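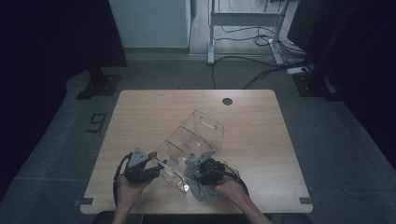
A clear storage box with two sections, on a wooden table.

Why does bread rise?

Bread dough starts out small and heavy. The thing that makes it grow is yeast, a tiny living thing too small to see without a microscope.

Yeast eats the sugars in flour. As it eats, it lets out a gas called carbon dioxide. Dough is stretchy, so the gas gets trapped in little bubbles and the dough puffs up. This can take 60 minutes or more – longer if the kitchen is cold.

In the oven the bubbles get bigger for a while. Then the heat kills the yeast and the dough sets firm. Look at a slice of bread and you'll find the holes the bubbles left behind.

Word to know
Knead: to push and fold dough until it is smooth.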